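SPEAKER NOTES: Keeping the bowl cell honest
Milagros Ortuño, Clitance
Slot: 2:00 p.m., small room. Clicker is the gray one. The black one belongs to the projector and does nothing.

Opening (keep it short, they just ate)

Say hello. Say that the cell has one arm, one gripper with two fingers, and one job, which is picking up bowls. Wait for somebody to look disappointed. Then say the job has kept us busy since September.

Explain that we run everything in the simulator first. The simulated cell is called Vimatside and the real one is called Testach, and yes, people mix them up, including the person who named them.

1. The wrist view

This is where most of the setup time goes. The wrist camera rides with the gripper, so the fingers stay put at the bottom of the picture and the world swings around them. Ask the room what they check first. Someone will say the bowl. Wrong, but thank them.

Check the fingers. If they have moved in the picture, the camera mount has moved on the wrist, and every grasp you tune after that is tuned to a lie. I lost 2 afternoons to this. Do not make it sound like more, Buthelezi is in the audience and he knows.

After the fingers, look at the rim. We want it at the tips with the jaws open, and we want to stop there and look before anything closes. A white bowl on a wood table is an easy case for finding the edge on the outside. Inside the bowl it's white on white with some gray shading, and the edge finder will happily pick the circle at the bottom and call it a rim.

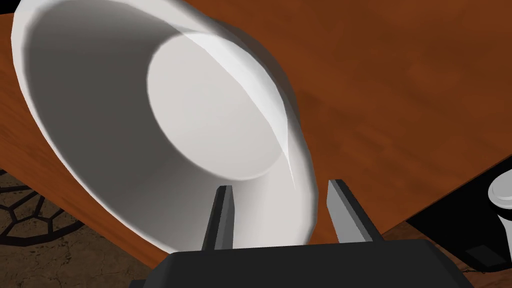 2. Approach settings

Slow down for this part, people write it down.

Approach speed: 8 percent for the last stretch. It looks ridiculous. Leave it.
Standoff: 3 millimeters from rim to fingertip before the close command.
Retries: 2, then stop and call a human. We used to allow more. The arm used them all, with great confidence, on the same wrong spot.

Mention that a steep camera angle makes the bowl look huge and very close. Read the distance from the numbers and leave your eyes out of it.

3. Looking after the real one

Every 500 cycles: wipe the finger pads, check the pad screws, run the finger check from section 1 again. Write it in the log. The log is a spiral notebook on a string. Buthelezi wanted a tablet, and the tablet is now somewhere in the building.

If the pads are shiny, swap both. Swapping one gives you a gripper with a favorite side.

Do the cable last. Move the wrist through its full turn by hand, power off, and watch for the cable pulling tight.

Questions

Somebody will ask about mugs. Say we are looking into mugs.

Milagros Ortuño, Clitance | Contact the author | Copyright Clitance, all rights reserved | Back to top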